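Thursday, November 9, 2023

Back on the plaza at Skemwood with the Erkadon rover, me on the remote and my fingers like fish fingers by lunch. I drove the same route over and over so it can learn from my hand -- 13 runs, bless it.
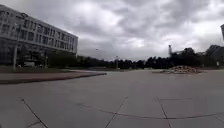

Big grey sky, big grey slabs, rubble over on the right.

I do try to steer gently, and slow right down for the joints, as it copies every wobble I make (my worst habit is fussing at the turns!). We need 200 runs in all, so plenty more tea to come. 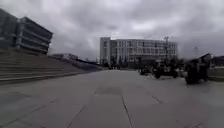

Looking towards the white building, steps on the left.

Home late, soup, bed.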